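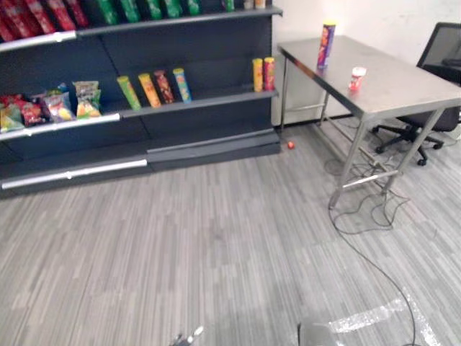 Paveck Sloped Snack Shelving, Dark Grey

If you run a small shop, a staff canteen or a tuck shop, you will know how quickly crisps end up in a heap. The Paveck is our answer to that, and we are really rather fond of it! It is a grey metal unit with sloped shelves, so bags lean back and show their faces, and tubes of crisps stand in a tidy row with their labels towards the customer.

The front lips are rounded, which is kind to sleeves and knuckles when you are restocking in a hurry, and the price strips sit along the edge at a glance. 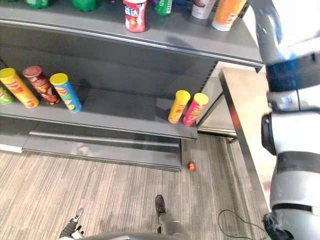
Bottles and cans are happy on the upper shelf, and Lindalva Teixeira in our Drurnstead showroom likes to leave a good gap between groups of tubes lower down - it makes room for a new flavour later on. The bottom tier can be kept clear or filled, just as you please.

We have 300 in stock, and delivery takes 2 to 4 working days. It stands nicely on carpet as well as hard floors.
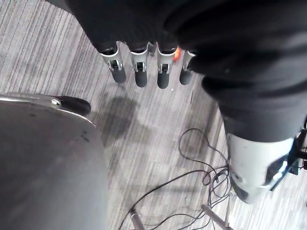
Do give the floor a quick sweep before you set the base down, and if you are unsure about sizes, ring and ask for Lindalva or Itsuki Kaneko.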